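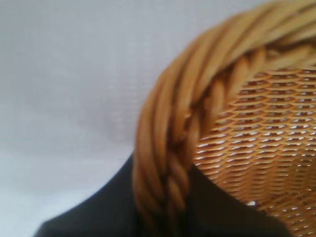

Chaltu Zeleke reckons the border on the Pandon piece is too tight, and that I should have stopped soaking at the half hour and let the cane do its own bending. I read her note twice over my tea and I think she's right about the first part and wrong about the second, so today went on finding out.

October 2, 2021. Workshop, on my own until lunch, then Kidus.

Cut rods from the Nameo bundle first thing. Lovely stuff this time, far more even than the lot we had in May, which split if you looked at it. Sorted by thickness on the bench with the brass gauge and put the fat ones aside for borders. The thin ends I'm keeping for pairing and for tying up the stakes, and there are enough of them to last well into the winter.

Soaking test. Three batches, same water, same tub, lid on:
Batch A, half an hour. Bends nicely over the thumb, creaks a bit. Two rods cracked on the sharp turn.
Batch B, one hour. No cracks at all! Felt soft right through when I cut one across.
Batch C, two hours. Also no cracks, but the surface went slightly furry and I had to singe more off afterwards than I'd like.

So B it is for border rods, and A is fine for siding, where nothing has to turn a corner. Chaltu uses warm water and I use cold straight from the tap, so we may both be telling the truth. Must ask her how warm. Must also repeat A with warm water before I say anything smug.

Now the rolled border, which is the thing I've been itching to get to. Plaited borders I can do half asleep but the rope sort has always come out lumpy on me, with a great knuckle where the end meets the beginning. Tried it this morning on the practice ring (10 inch base, scrap siding, not pretty) and for once it lies flat. What changed:

- I twist each rod away from me before I lay it in, and keep the twist on with the left hand while the right hand goes through. Before, I was twisting as I went, and it loosened behind me every time.
- I add the new rod one stake earlier than the Worku leaflet tells you to. The leaflet drawing is lovely but it shows a much stiffer rod than ours.
- I leave the first three stakes slack and pull them down only at the very end. That gives the last rods somewhere to go, and the knuckle more or less vanishes.

I'm so pleased with that third one. Went round the ring again just to be sure it wasn't luck, and it came out the same, if anything a little neater.

Kidus Birhane came in at one and had a go with the same method. He's left-handed, so he works the opposite way round and his rope slants the other way, and side by side the two rings look very handsome. We wondered about doing a pair of log baskets like that, one of each slant. His first attempt opened up near the join, his second held. He finds it easier sitting with the base spiked to a lapboard. I still like to stand.

Stock: 495 rods in the long rack after today's cutting, 168 in the short one. Bodkins, all here. The small side cutters need sharpening, they're chewing instead of cutting and it leaves a ragged end that snags jumpers. Almost out of beeswax.

The Zorton order. They want handles after all, roped ones, set into the border and not tucked behind it. That means leaving a gap for the bow on each side before I start rolling, and I haven't worked out how to carry the twist past a handle bow without it thinning. Idea: put a short false rod in alongside the bow, about a hand's length, and trim it once everything has dried. Kidus thinks the thinning won't show. I think it will, from above, which is where everyone looks at a basket from.

To do:
Warm water test for batch A, and write to Chaltu with the result whichever way it goes.
Try the false rod on the practice ring.
Weigh a finished ring wet, then again when it's dry, for the shrinkage page.
Sharpen cutters. Beeswax.
Copy the three border changes on to the card by the tub so they don't live only in here.

Left both rings on the slatted shelf to dry with the window open a crack.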